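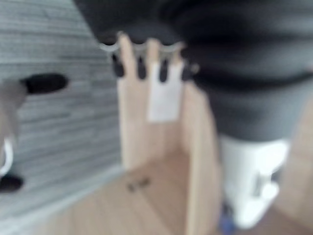 Drondar parallel gripper with wrist camera: two months on the bench

Posted 2020-09-04

I bought the Drondar in July to replace a Wisiter two-finger unit that had worn out its slides. The Drondar costs $745 with the wrist camera in the box, and the shop page promises it will "see what it's holding". I've read that line on a lot of shop pages, so I went in doubtful and I've stayed fairly doubtful, though less so about the gripper than about the camera.

First the mechanical side. Opening is listed at 80 mm. Mine measures 74 with the stock pads on, and the pads aren't optional if you want to pick up anything smooth. Six millimetres doesn't sound like much until you have a box that is 76 wide and a program written from the spec sheet. The Wisiter had a smaller number on its sheet and met it.

The grip itself is decent. I ran it on household stuff: folded towels, a paperback, plastic cups, blocks of pine offcut, a padded mitt. Hard things with flat sides were easy. The mitt was a mess. Padded fabric bunches up between the fingers, the controller decides it has a solid hold, and then the whole lot slumps when the arm lifts. I turned the force down and it slipped, turned it up and it squashed. Somewhere in the middle it worked more often than not, but I had to find that setting by hand, and the "soft object" preset was nowhere near it.

Now the camera. It's small, light and sits close to the fingers, and close is the problem. Fixed focus, and whoever picked the focus distance was thinking of the table and not the thing being held. Anything bulky near the lens goes to grey mush and can take up half the picture. Printed labels on a panel a short way off come out as white rectangles with no readable words. If your plan was to scan codes or read part numbers on the approach, buy something else, or mount a second camera off the arm as I ended up doing.

Colour is fine. Pale wood looks like pale wood and white plastic doesn't blow out under my shop lights. I also expected the finger sitting in view to be a nuisance, but it's handy for lining up a grasp by eye when you're driving the arm manually. For anything automatic you'll want to mask it out, and the masking tool in the software only draws rectangles. The finger has a curve to it. You can guess how well that goes.

Controller next. I tried two. The Simon box is the one Drondar recommends and it was up and running the same evening, with a plain menu and a stop button that stops. It updates the grip force 60 times a second, fast enough for what I do. The Lamov controller is cheaper and on paper does more, but it dropped the camera feed whenever the arm moved and the gripper opened together. A new cable didn't fix it. A new firmware half fixed it — the feed now freezes and comes back, where before it just died. I sent it back.

The cable exit deserves a complaint of its own. It comes out the side, straight into the spot where my arm's last joint wants to turn, so I lose part of the rotation on that side. A right-angle plug would have cured it. I asked support and was told to re-plan my moves.

Noise is low. The mounting plate fit my arm without an adapter. The screws are soft, so use a proper driver and go easy.

Would I buy it again? The gripper alone, yes, at a lower price and with an honest number for the opening. The camera I'd leave out if they sold it that way, and so far they don't. If you mostly pick up rigid parts in good light and already own a Simon box, it'll do the job. If you handle cloth or padding, ask for a loaner first and bring your own worst item to try it on.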